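Give the workbench the best room

I love a big shared room for making things! Every April I get the urge to build something out of scrap, and every time I end up wishing more offices gave that work their good space instead of a closet by the boiler. My friend Bastien Lacroix disagrees (he wants doors, lots of doors). I say put the bench out in the open – thin sticks, flat slats, odd metal bits and all – and let people wander past and get curious.

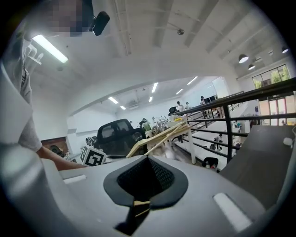
Why a mezzanine beats a basement

You get height, and you get company. With a railing you can look through, the folks downstairs are still part of your day, and a long wooden desk has room for a half-done project at one end and somebody's typing at the other. Give me that over 2,000 square feet of cubicles any time! Yes, sound carries. I'd still take it, and I'd keep the rolling chairs too.

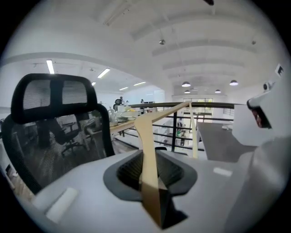 Office chairs, a long desk and the railing on the upper level.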